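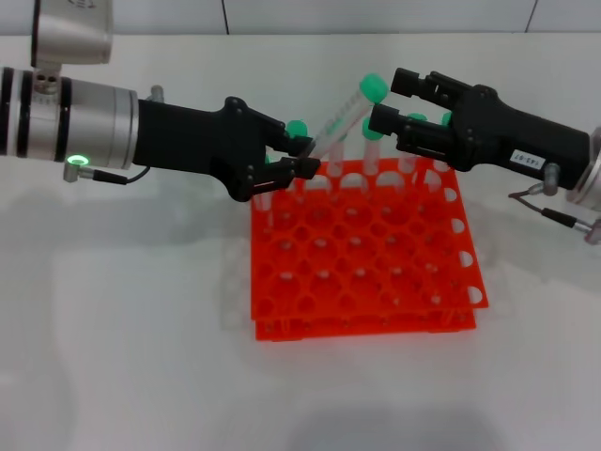
The client at Prirmont put it this way in the review call: the arm did exactly what it was told, and that was what worried them. They had watched the log play back twice. The left gripper reported a closed grasp, the right gripper reported ready to receive, the handover was marked complete, and the tube was on the floor of the cell. No alarm had been raised at any point.

That call is the reason Stunereck exists in its present form. We had been a general integration shop for laboratory automation. We are now a fault analysis and recovery group, and most of our work concerns two-arm handling of capped tubes, vials and similar small labware.

What we do

Stunereck investigates handling failures in automated laboratory cells. Customers send us logs, force traces and, where possible, the gripper fingers that were fitted when the fault occurred. We reproduce the failure on our own bench, identify the condition that produced it, and return a written report with a corrected motion sequence. We also carry out acceptance testing for new cells before they handle live samples.

We do not sell arms or grippers. We have no reseller agreement with any manufacturer. If the right answer is a different finger pad from a catalog, the report says so and gives the dimensions.

The Prirmont fault

We are often asked about this one, so the facts are set out here with the client's permission.

The cell moved capped tubes from a rack to a reader. One arm lifted the tube and tilted it. The second arm took hold near the cap and the first arm let go. The sequence had been signed off in August after 600 transfers without a drop.

The release condition was the problem. The giving arm opened when the receiving gripper reported that its fingers had stopped moving. Fingers stop moving when they meet a tube. They also stop moving when they meet the edge of a cap, when they meet each other, and when the drive reaches its current limit for any other reason. The controller treated all of these as a grasp.

In normal running the difference did not matter. Then the laboratory changed to a cap with a slightly wider skirt. The receiving fingers closed on the skirt instead of the tube wall, stopped 3 mm wider than they should have, and reported success. The giving arm opened. On most transfers friction held the tube long enough to reach the reader. On the others it fell.

The samples in that run were water. They would not have been water a week later.

The correction had two parts. The release condition now requires a finger width inside a set band and a short upward pull by the receiving arm, with the load change confirmed at the giving wrist before it opens. If either check fails, both arms hold position and the cell stops. The revised sequence was run for 1,110 transfers using both cap types. It stopped itself on four occasions and dropped nothing. Each of the four stops was traced to a tube seated crooked in the rack.

The client asked whether four stops was a good result. Our view is that a stop is a correct output. The cost of a stop is an operator's walk across the room.

What we got wrong

Stunereck wrote the original sequence. The August sign-off was ours as well. The test plan covered speed, repeatability and a full rack, and it used one type of cap from one box. The question of what the gripper was in fact reporting when it reported a grasp was not asked by anyone on the project, including the two of us who had read the gripper manual.

We changed three internal rules as a result:

Every acceptance test now includes parts at the limits of their tolerance, and at least one part that should be rejected.

No release may depend on a single signal from the device that is receiving the load.

The engineer who writes a sequence does not sign it off.

The third rule has made us slower. Quoted lead time for acceptance work went up by a week and has stayed there.

Pop

Pop is our test routine for cap and grip faults, named after the noise a cap makes when it leaves the tube under side load. It began as a script for the Prirmont work and is now run on every cell we assess. Pop introduces deliberate errors one at a time: an offset rack, a missing tube, a cap that has not been fully seated, a late signal from the second arm. The cell passes if it detects the error and holds. A cell that completes the transfer in spite of the error is recorded as a fail, as the next one may not complete.

Pop takes 30 hours of machine time on a standard two-arm cell. It is not suitable for cells with open liquid on the deck – for those we use a shortened version with dry parts.

Where we work

The bench and office are in Latorcombe, on the upper level of the old bottling works. The freight elevator takes a crated cell up to standard pallet size. Larger equipment is assessed at the customer's site.

Safety stops and access

Visitors should note that arms on the bench may restart after a hold. A hold is not an emergency stop. Power to the arms is removed only when the red button is pressed or the gate is opened, and nothing may be taken out of a gripper by hand until the gate is open. This applies to our own staff and to customers' engineers alike.

Sending us a fault

Please include the complete log, starting well before the failure. Do not clean or adjust the gripper fingers first. Residue and wear marks are often the best evidence available, and two investigations this year had to be closed without a finding for lack of them.

Bench time for the current year is fully booked. Requests for the first quarter should reach us by 30th November.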